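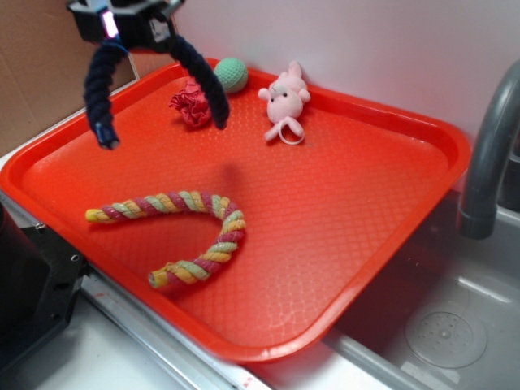 Red-orange tray, diamond texture, raised rim

Textured serving trays: slip angle vs. cleaning

smakokha
Posted 9:40 am

We are replacing the serving trays in a staff canteen, 176 in total. The two candidates are the Clundura with a diamond-pattern surface and the smooth Grusura with a rubberized coating. Has anyone measured how far each tilts before a loaded plate slides? The sales sheets only say "non-slip."

fjardine
Posted 10:15 am

Measured the Clundura in May with an inclinometer app and one ceramic dinner plate. Dry, it let go at 29 degrees. With a film of water on the surface it was well under that, and I didn't get a repeatable number. I have no Grusura to compare.

w_purves
Posted 10:52 am

Slip angle is the wrong spec to buy on. Staff don't carry trays at 29 degrees. What matters is what the surface looks like after a year of dishwashing. Fine patterns hold starch in the grooves, and in hard water they go chalky. We pulled 38 textured trays for that reason alone.

fjardine
Posted 11:06 am

What was your rinse temperature? Chalking is a water softener problem. It would show up on smooth trays as well.

w_purves
Posted 11:20 am

Final rinse at 80 C, softener serviced on schedule. Smooth trays in the same racks wiped clean. The textured ones needed a brush.

calum.g
Posted 1:33 pm

Rubberized coatings have their own failure. Ours started peeling at the corners where the trays stack. Once the edge lifts, water gets under it and the tray is scrap. A molded pattern can't peel. I would take the brush.

smakokha
Posted 2:05 pm

Calum, were those Grusura or another make?

calum.g
Posted 2:18 pm

Rarnent. Same type of coating as far as I know, but I can't vouch for the Grusura.

c_ogilvie
Posted 4:47 pm

Check drying too. Raised rims hold water if the trays are racked flat. Rack them on edge and leave a gap between each one. Stacked damp, either type will smell.

Also ask the supplier for samples and run them through your own machine for a month. MacBrayne sent us four of each at no charge.

w_purves
Posted 5:10 pm

Agree on samples. Still wouldn't buy the textured ones.

smakokha
Posted 5:31 pm

Samples requested for both. Will post slip angles dry and wet, plus photos after the wash test.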